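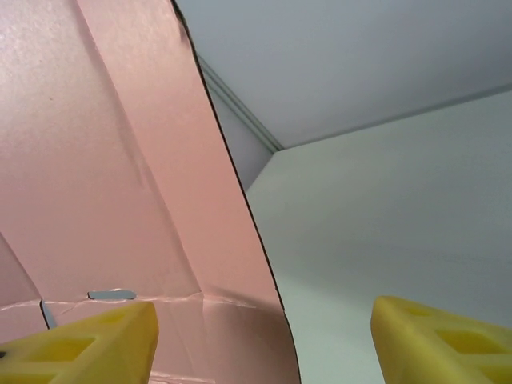

Most of you who wrote in after the July newsletter asked me some version of the same thing: what happens to the packing people once the arms do the boxes? So I sat down and put the questions in one place, with the answers I give on the floor when someone catches me on the way to the coffee machine. We're Callever, we pack and ship gift sets, and if you've ever bought a Juvo bath set you've had one of our boxes in your hands. Folding is where we started. A pink box with a crease that goes a little wavy and a slot punched near the fold takes a person a couple of seconds, and it took us months to get yellow fingers anywhere close to that. I still find it kind of thrilling to watch!

Did anyone lose their job over this?

No. We had 17 people on the folding and packing line when the project was announced and we have 17 now. Two of them moved to other benches because they wanted to (one had been asking for the label room for years). I can't promise what things look like ten years out, and I'd be suspicious of anyone who did, but there's a written agreement through the end of next year and it's pinned up by the time clock.

So what do the folders do all day?

Some still fold! The big seasonal sets have ribbon and tissue, and we aren't even trying to automate those. The rest of the crew splits the day between packing, checking finished boxes and running the arms. Running the arms means setting out stock, showing them a fold, and clearing up when a flap goes the wrong way. It's more standing and thinking, less of the same wrist motion over and over. My own wrists are very happy about it.
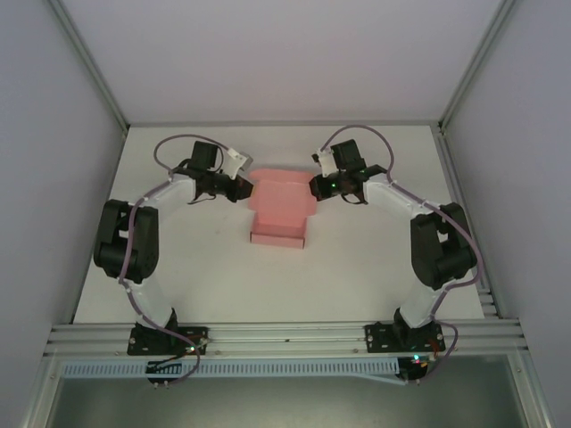 Muthoni Tanui
Packing Line Lead, Callever

Why two arms? Wouldn't one be cheaper?

Sure, and we tried it. One arm pushes the lid and the whole box slides away from it. With a gripper on each side of the lid, facing each other, you've got something closer to how I'd do it with my own two hands. Open the box out flat on the table, lid to the back, tray toward you, and you'll see your hands go to the same spots.

Do you need to know how to code?

Nope. I don't. Erick Mabula looks after the software side, and he built us a screen with big plain buttons. Training is two mornings, then you work next to someone for a week. If you can set up the tape machine you can do this, and the tape machine is meaner.

Is the pay different?

Operators get the same bump as forklift drivers. You get it from the day you're signed off, and it stays with you on the days you're back on hand packing. We fought a bit over that last part and I'm glad we did.

How many boxes are we talking about?

A good folder does 500 in a shift without trying too hard. The arms were at some 200 the last time I looked at the sheet. So no, they're not faster. They do get the plain single boxes out of the way while we work on the fussy orders, and that's the point for now.

What if I don't want to work with them?

Then you don't. Tell me or tell whoever is leading your shift. There's plenty of hand work, and the Ranasinghe orders alone could keep half the line busy.

Will the other building get this too?

Wisgate is next on the list, but there's no date yet. They handle heavier board over there and the grippers would have to be different. A few of their people came by to see ours and asked much better questions than I did my first week.

Can I come see it?

Yes please! Put your name on the sheet outside the break room. Tie your hair back, leave the bracelets in your locker, and stay on the operator's side unless one of us waves you over.

Last updated March 2, 2022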